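Sorting small sports gear on a white table

Clear the table before you start. Crumbs and bits of thread show up fast on a white top, and they end up in the bags with everything else. A dry cloth takes care of most of it.
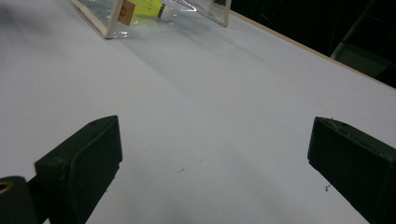 Go along the edge strip last, where dust likes to collect. Then set out one kind of thing at a time: balls, grips, shuttlecocks.

Clear vinyl bags work better than boxes for light items. Lay the shuttlecock in on its side and don't stack anything on the skirt. Three or four to a bag is plenty. Leave the bag open overnight if the gear came home damp on Thursday.
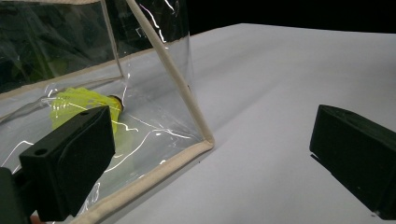

Yellow-green shuttlecock in a clear bag with beige piping.

Tip sent in by Nest Edwards, Prorville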